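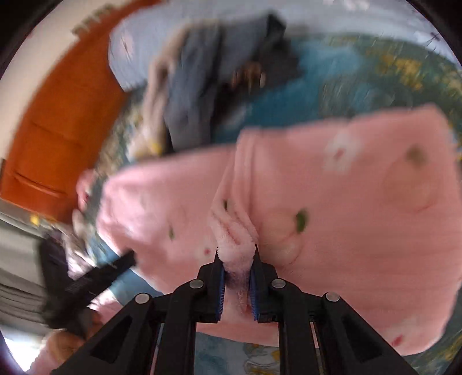

What happens to all the papers in a court case?

A court case starts when two sides disagree and ask a judge to decide. Each side usually has a lawyer. Before the trial, both sides must share papers that have to do with the argument. This step is called discovery.

The papers can be letters, emails, bills, or maps. A small case may have 10 of them. A larger one may have thousands.

How lawyers keep track

Every page gets its own number, printed in a corner. The numbers run in order and are never used twice. If a lawyer says "page 257," the judge and the other lawyer can turn to the same page.

Lawyers also make a list called an index. Each line of the index gives the page number, the date, who wrote the paper, and what it is about. Many law offices now keep the index on a computer, where it can be searched by word.

A sample case

The town of Brurkberg and a builder named Mangubat disagreed about a bridge. The builder said the town had agreed to pay for extra steel. The town said it had not. Together they shared 324 pages.

Rupert Oberholzer, a lawyer for the town, searched the index for the word "steel." The search found 48 pages. One was a letter sent in May that gave the price of the steel and asked the town to sign. The line for the town's name was blank. He showed that letter to the judge.

Words to know

Discovery: the step when both sides share papers.
Index: a list that tells where each paper is.
Exhibit: a paper or object shown to the judge or jury.
Evidence: information used to prove what happened.

Page last checked 12/12/2025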